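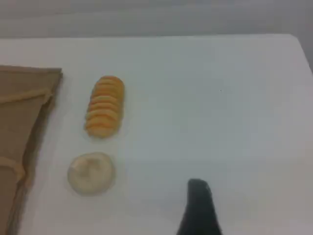
Figure 1. Flattened brown paper bag on a white table.

Emotional Tone and Word Count in Morning Dream Diaries

Undergraduate project report, Department of Psychology, Dralten College

1. Background

People who keep dream diaries often say that unpleasant dreams are easier to remember than neutral ones. The length of a written entry is sometimes used as a stand-in for the quality of recall, but length also depends on how much time the writer has and how much he or she likes to write. This project looked at whether entries rated as unpleasant were longer than entries rated as neutral or pleasant when each writer was compared only with himself or herself.

Dream interpretation was outside the scope of the project. No symbols were coded and no archetypal or other reading of the content was attempted.

2. Material

The material was a set of 300 diary entries from the Tirnow collection, which the department holds for teaching use. All entries had been typed by the writers soon after waking. Names and places had been removed before the files were released to students.

Entries consisting only of a statement that no dream was remembered had already been left out of the set. This limits what can be said about forgetting, and the point is taken up in section 5.

3. Method

3.1 Rating

Each entry was rated for emotional tone on a scale from 0 to 100, where 0 was very unpleasant and 100 was very pleasant. Ratings were made in the computer room at Hunt Hall using the Trollow form, version 3. The form shows a single entry at a time in random order and hides the writer code.

Two raters worked separately. They did a short practice round on entries from outside the set and agreed on how to treat mixed dreams, for example a pleasant dream with a frightening end. The rule adopted was to rate the entry as a whole and to give no extra weight to the ending. The mean of the two ratings was used in the analysis.

3.2 Word count

Words were counted automatically. Remarks about the night itself (noise, room temperature, time of waking) were marked by hand and taken out of the count. Comments in which the writer tried to explain the dream were also taken out.

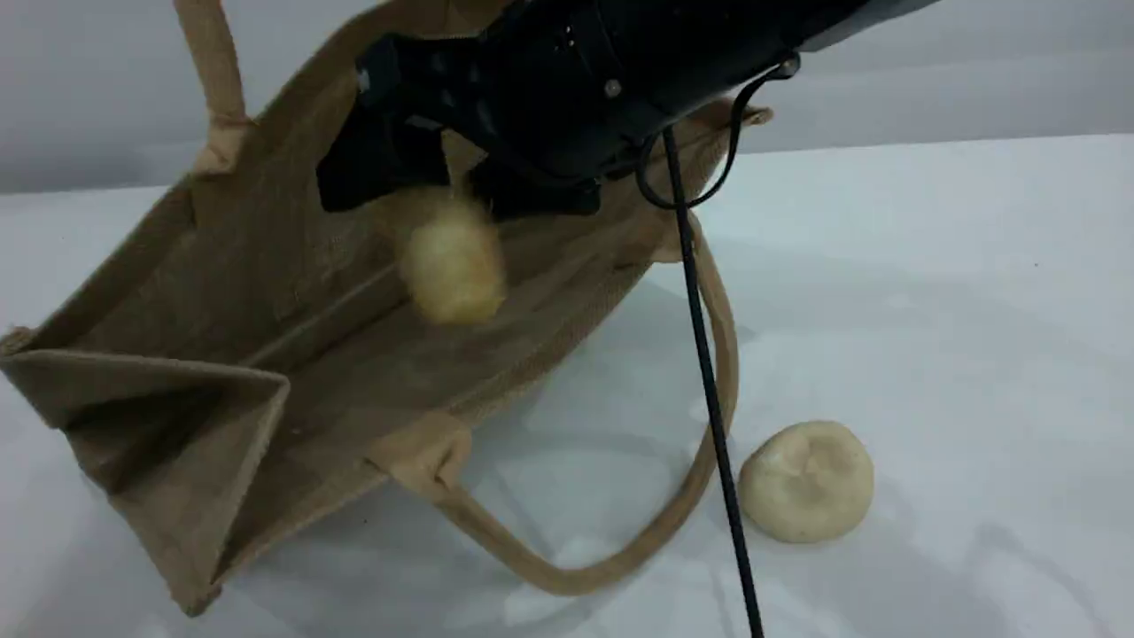
Figure 2. Jute tote bag lying on its side.

3.3 Analysis

Word counts were converted to ranks within each writer. The rank correlation between tone and length was then computed per writer and averaged. To test the average against chance, tone ratings were shuffled within each writer 2000 times and the average was computed again for each shuffle.

4. Results

The average correlation was negative, meaning that less pleasant entries tended to be longer. It was small and fell inside the range produced by the shuffled data. The direction also differed among writers. Removing the shortest entries did not change the outcome.

Agreement between raters was good at the unpleasant end of the scale and weaker in the middle. Most disagreements concerned entries that described events without naming any feeling.

5. Limitations

Raters judged tone from the text alone, and a longer text gives them more to judge. A short entry may therefore have been pushed toward the middle of the scale for lack of evidence. Ratings by the writers themselves would avoid this, but the collection does not include them.

Mornings with no recall could not be studied. A follow-up would need a collection in which blank mornings are kept, along with the time available for writing.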